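Part 2: Washing a padded jacket at home
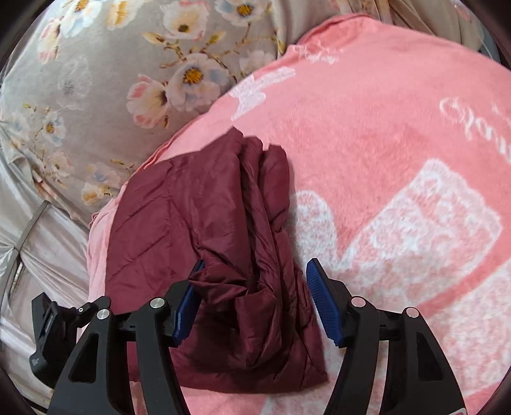

Slavica Petek wrote in after Part 1 to say she'd put hers through with ordinary powder for years and it had never come to any harm, so was I sure about the special liquid? Fair point! I'm fairly sure, yes. Powder can leave a chalky residue along the stitching, and it's a pain to rinse out of thick padding. But if your jacket has a synthetic filling and the label doesn't say otherwise, a mild liquid from the supermarket will do, and you can save the down wash for down.

Right, on to the wash itself. I'm assuming you've read the label and it says machine washable (if it says dry clean only, please stop now and go to Part 5).

What you need

A front-loading machine, or a top loader without the big central paddle
Liquid detergent, no softener
Some 2 hours for the wash and the extra rinse, plus the drying
Two or three clean tennis balls if you're tumble drying

Before it goes in

1. Empty every pocket, including the inside one. I once washed a lip balm and spent an evening dabbing at the lining with washing-up liquid.

2. Look along all the seams for loose threads or little holes. If you find one, sew it up first, with small stitches and a fine needle. A hole the size of a pea can let out a surprising amount of filling once the drum gets going.

3. Take off the hood if it unclips, and any fur trim. Close the zip all the way up and fasten the poppers.

4. Dab the collar and cuffs with a bit of neat detergent and leave it for ten minutes. Don't scrub with anything stiff, a fingertip or an old soft toothbrush is plenty.

5. Turn the jacket inside out.

The wash

6. Pull out the detergent drawer and rinse it under the tap. There's nearly always old softener stuck in there, and you don't want that near the padding.

7. Put the jacket in on its own. If your machine thumps badly with a single item (my old Brumia used to walk across the kitchen), add one towel of a similar colour.

8. Choose a delicates or synthetics cycle at 30 degrees, or cooler if the label says so. Use about half the detergent you'd use for a full load.

9. Set the spin to 1,000 at most. On my current machine the delicates cycle picks its own speed and I leave it alone.

10. When it finishes, run a second rinse. Squeeze a cuff, and if you still see suds, rinse again.

CAUTION: Wet padding is heavy. Lift the jacket out with both hands underneath it, never by the hood or one sleeve, or you can tear the inner stitching.

Note on dark reds and navies: the first couple of washes may give off colour. Dario Fabbri emailed me about a grey towel that is now a pink towel, so choose your towel with care.

Drying

11. Press the water out between two dry towels. No wringing!

12. Tumble dry on low with the tennis balls, stopping every half hour to shake the jacket and break up clumps with your fingers. Check first that the label allows it.

13. If you've no dryer, lay it flat on an airer and turn it every few hours. In February mine took the best part of two days in the spare room with the window open a crack.

CAUTION: Keep it off radiators. The outer fabric can melt or go shiny in patches, and you can't undo that.

14. Feel the thickest parts, usually the shoulders and the bottom hem. If they're cool or lumpy, keep drying. Damp filling goes musty very quickly in a wardrobe.

Reproofing spray and hood trims are in Part 3.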